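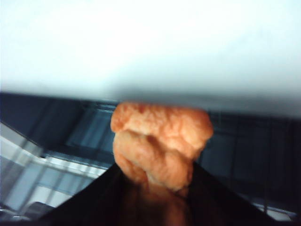 Viernes, casi medianoche. Escribo con el té ya frío al lado y los dedos llenos de grasa de los cojinetes, así que si mañana este cuaderno tiene manchas, ya sé de quién es la culpa.

Hoy por fin le hemos dedicado la tarde entera al brazo. Ilham llegó al taller de Sisside a las cinco con una bolsa de tornillos de Ekadent (¡los buenos, los que no se pasan de rosca!) y nos pusimos con la muñeca, que llevaba toda la semana haciendo ese ruidito de molinillo de café. Era el segundo engranaje. Lo sacamos, lo limpiamos, lo volvimos a montar al revés, lo volvimos a sacar y a la segunda quedó bien. Y qué gusto oírlo girar sin rascar.

Después tocó la parte que a mí me da pereza, el par de la pinza. En la placa de Stumix se puede subir hasta 2000, pero yo lo tenía en 1000 desde enero por puro miedo a quemar el servo. Ilham dice que soy una cobarde. Puede ser, pero el servo lo pagué yo. Al final lo dejamos en 1000 y le cambiamos la rampa de cierre, que ahora es mucho más suave, y creo que era eso lo que le faltaba para las cosas blandas y con bultos. Con las piezas duras ya me fío bastante. Lo blando es otro mundo — se deforma, se escurre, y cada vez hay que volver a pensar cuánto apretar.

El horno me tiene contenta y nerviosa a la vez. Quiero que el brazo aprenda a girar los mandos, y hay dos, uno encima del otro, con el agarre alargado en medio, así que en teoría la pinza solo tiene que abrazarlo y girar la muñeca. En teoría. Ilham quiere empezar por el de abajo, yo por el de arriba, que es más grande. Hemos discutido un buen rato y no hemos decidido nada. 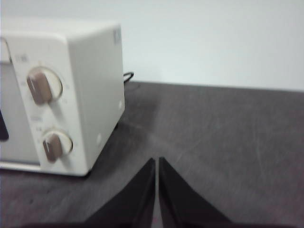 La pinza vacía delante del horno, con los dos mandos a la izquierda.

También hay que hacer algo con la mesa. La superficie es gris oscura y tiene un brillo en medio que no me gusta nada para la calibración. Había pensado en poner un mantel mate, pero Ilham dice que se arrugará y que entonces tendremos dos problemas. Me da rabia cuando tiene razón.

Para la próxima: pedir a Hamdy el cable largo (el nuestro no da para más), apuntar los valores de la rampa en un sitio que no sea mi mano y traer una lámpara decente. Ah, y devolverle a Ilham la llave Allen pequeña, que acabo de encontrármela en el bolsillo del abrigo.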